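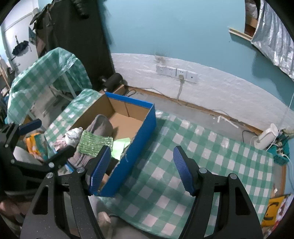 부엌 서랍 정리한 날

안녕하세요, 오랜만에 갤러리에 글 올려요. 미루고 미루던 부엌 정리를 드디어 했습니다! 싱크대 옆 서랍이 언제부턴가 안 닫히더라고요. 억지로 밀면 뒤에서 뭐가 우두둑 걸리고, 당기면 또 행주가 끼어 있고... 그래서 토요일 아침에 커피 한 잔 마시고 그냥 다 꺼내 버렸어요.

제 방식은 별거 없어요. 서랍 하나를 통째로 비운 다음에 상자에 일단 담고, 상자에서 다시 하나씩 집어 들면서 정하는 거예요. 계속 쓸 것, 걸레로 돌릴 것, 버릴 것. 예전에 같이 살던 Kirsten한테 배운 건데 (Kirsten Nguyen, 보고 있니? 잘 쓰고 있어!) 바닥에 늘어놓는 것보다 훨씬 덜 정신없어요. 중간에 손님이 와도 상자째로 옆에 밀어 두면 되고요.

파란 상자
겉은 새파랗고 안쪽은 그냥 갈색 골판지예요. 오른쪽 윗단이 좀 뜯겨서 거칠거칠하지만 정리할 때 쓰기엔 이만한 게 없어요. 큼직해서 물건이 한쪽에 쌓여도 바닥이 보일 만큼 자리가 남거든요. 다음번 서랍 때도 또 쓸 거예요.

초록 수세미
물결무늬로 반짝반짝하는 그 수세미요. 저는 이런 반짝이 수세미를 보면 꼭 사 와요. 냄비 바닥 닦을 때 최고! 서랍에서 나온 건 무조건 계속 쓰기로 했습니다. 3000원도 안 하는 물건이지만 없으면 은근 아쉬워요.

회갈색 천
수세미 밑에 길쭉하게 접혀 있는 천이에요. 구김이 꽤 졌죠? 다림질할까 2초 고민하다가 걸레 쪽으로 보냈어요. 창틀 닦을 때 쓰려고요.

연두색 종이
접힌 채로 겹쳐서 상자 오른쪽에 붙어 있어요. 색이 예뻐서 버리기가 아깝네요. Brittany가 카드 만들 때 쓴다고 해서 따로 빼 놨어요. 혹시 이런 종이로 뭐 만드시는 분 있으면 아이디어 좀 주세요.

구겨진 뭉치 둘
하나는 하얗고 하나는 분홍빛 도는 흰색. 이런 건 꼭 서랍 제일 안쪽에서 나온단 말이죠. 고민 없이 버리는 쪽으로!

초록 체크 비닐보
상자 밑에 깔린 초록색과 흰색 체크무늬 비닐보예요. 쓱 닦으면 끝이라 정리할 때 마음이 편해요. 체크는 질리지도 않네요. Josée는 우리 집에 올 때마다 소풍 온 것 같다고 해요.

다 끝내고 나니 점심이 한참 지나 있었어요. 서랍은 이제 한 손으로도 스르륵 닫혀요. 괜히 지나갈 때마다 한 번씩 열었다 닫았다 합니다 ㅎㅎ 다음은 현관 쪽 수납장인데, 거긴 우산이 너무 많아서 벌써 한숨이 나와요. 10월 전에는 꼭 해 볼게요.

2022년 8월

댓글 2개
Darcy: 저도 그 반짝이 수세미 좋아해요. 물 때 벗길 때도 잘 들어요!
Josée: 소풍 또 가도 돼?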